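Pairing a Second-Hand Tablet with the Skalla Captioning App

The Skalla app converts speech picked up by the tablet's microphone into large on-screen text. It runs on most older Android tablets, provided the battery still holds a reasonable charge and there is enough free storage for the offline language pack.

Before you start

Fully charge the tablet and remove any accounts left by the previous owner. The offline pack takes up 600 MB once unpacked, and the installer needs the same amount again while it works. If storage is short, delete cached video first; it is usually the largest item.

Step 1. Install the language pack

Open Settings, then Languages, and choose English (Australia). The default pack is tuned for North American vowels and makes noticeably more errors on place names. Leave the screen on until the progress bar clears. If error 258 appears, the download was interrupted. Tap Retry; the file resumes where it stopped.

Step 2. Set the microphone

Under Audio, switch Automatic Gain off and set the slider to the middle of its range. Automatic gain raises the level during pauses, so a fridge or air conditioner gets transcribed as stray words. External microphones such as the Belkadi clip-on are recognised when plugged in, but the gain setting is stored separately for each input and has to be adjusted again. 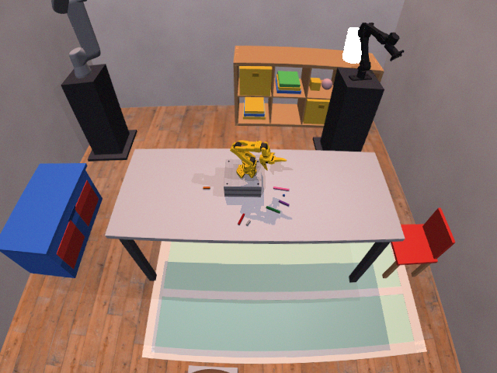 Yellow robot arm on a white table with small coloured sticks (computer rendering).

Step 3. Adjust the display

Set the text size so that a line can be read at arm's length without glasses. White on black suits a dim room; black on pale yellow is easier in daylight. Scroll speed should stay on Slow for the first week – faster settings drop the previous sentence before most readers have finished it.

Step 4. Link the doorbell alert (optional)

The Nerari doorbell sends a flash signal over the home wi-fi network. Hold its button for 2 seconds until the light turns green, then select Add Device in the app.

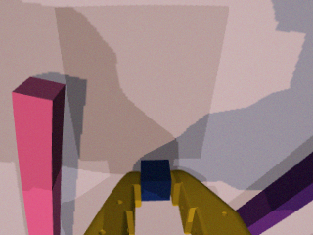 Both devices must be on the same network band. Where the router combines bands under one name, create a guest network for the doorbell and connect the tablet to it as well.

Battery and storage

With the screen at half brightness, a 3000 mAh tablet runs captions for around four hours. Saved transcripts are kept until deleted. To clear them, open History, select All and tap Remove.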